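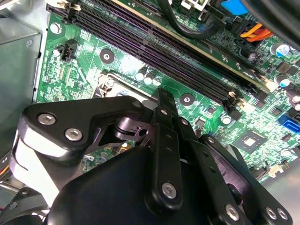 Home | About the Centre | Cells | Gallery | Contact

Gallery: The Board Cell at Udlow

The Sirthorpe Centre for Equipment Recovery operates one robot cell at its Udlow site for work on desktop computers. The cell has been in service since January and is used for trials in the removal of memory, processors and expansion cards. This gallery records the cell at work and sets out the routine by which its gripper is maintained.

The gripper is of the Vrettos linkage pattern. Its screws are checked with a hand driver at the start of each shift, and the complete finger set is taken off for inspection after every 300 cycles. Worn links are replaced in pairs. The controller, supplied by Gellico, holds a separate approach path for each model of case, and no path is released for use until it has been run at reduced speed with an operator at the stop button.

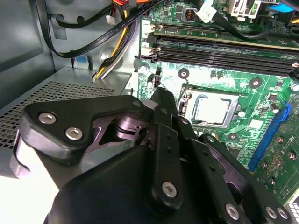

The gripper inside a desktop case, with the processor in its socket and four memory slots beyond.

Cases are clamped on a fixed plate and their position is confirmed against two reference points. Where the reading differs from the stored value, the case is clamped again and the check is repeated. Power supply wiring and data cables are left in position during most trials, and the approach path is set to pass clear of them.
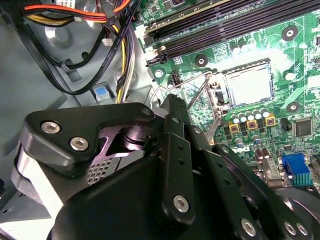 Words and pictures: Udlow Site Office

The processor socket on this board is empty, and its silver wire lever lies close to the fingers. Socket work calls for the slowest setting available on the cell. The central finger is aligned by eye and then by the wrist camera before any contact with the lever is permitted.

The maintenance log for the cell stood at 695 entries at the end of the last quarter. Of these, 19 concerned the replacement of finger screws. Copies of the inspection sheet may be requested from the site office, which is open to visitors by appointment from 10 a.m.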